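Eating at Home in October

Posted in October by Diane Turcotte
Print this page | E-mail this to a friend

I said last month I would write down what we spent on food, and then I didn't. So I'm doing it now, at 6 in the morning, with the receipts in a shoebox next to me.
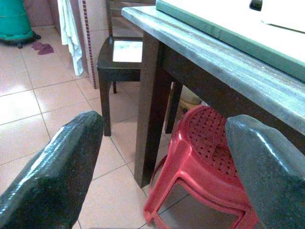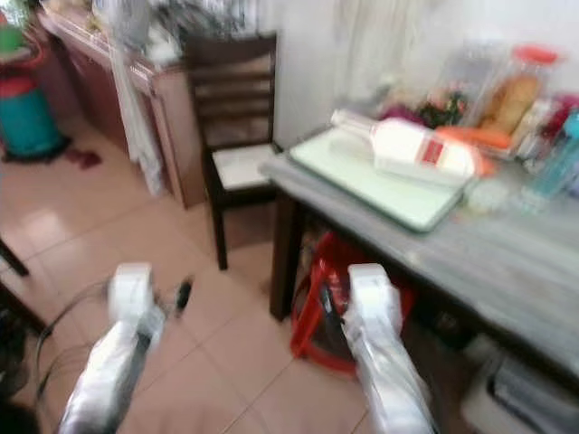 The table:

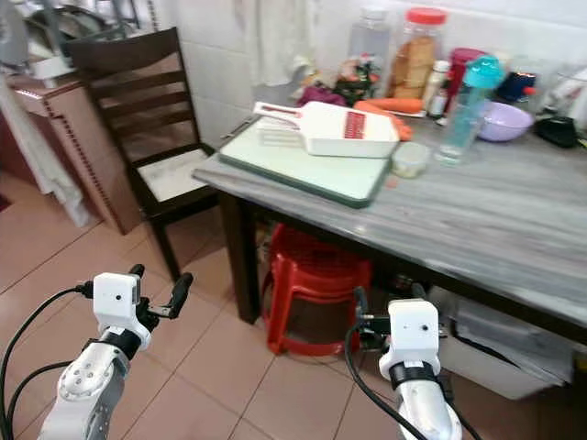 The grocery total came to 440 dollars. That covers two adults and does not include coffee, which I buy from Lozano and keep on a separate line because it would make the rest look worse than it is. Last October the same line was higher, mostly from takeout on the nights I worked late.

What changed is that I stopped planning seven dinners. I plan four. The other nights are eggs, soup from the freezer, or whatever is left. Planning seven meant buying for seven, and by the end of the week there was always a bag of spinach going to slime in the drawer.

I also switched stores. The big one in Grestberg is cheaper on paper, but it is 18 miles each way and I never came out with only what was on the list. The one down the hill charges more for butter and flour and less for onions, oddly. I go on foot, so I buy what I can carry.

Thodoris Nikolaidis left a comment asking about dried beans. Yes, they are worth it, if you cook a whole bag and freeze it flat. I salt the soaking water. I know some people say not to, and mine come out fine.

The one thing I would not do again is the Plarnier bread subscription. Good bread, but two loaves a week was too much for us, and it took three e-mails to cancel. I bake one on my day off now – a plain white loaf, nothing fancy – and we finish it.

November will be harder with my sister's family coming. I still need to price a turkey.

Last updated: October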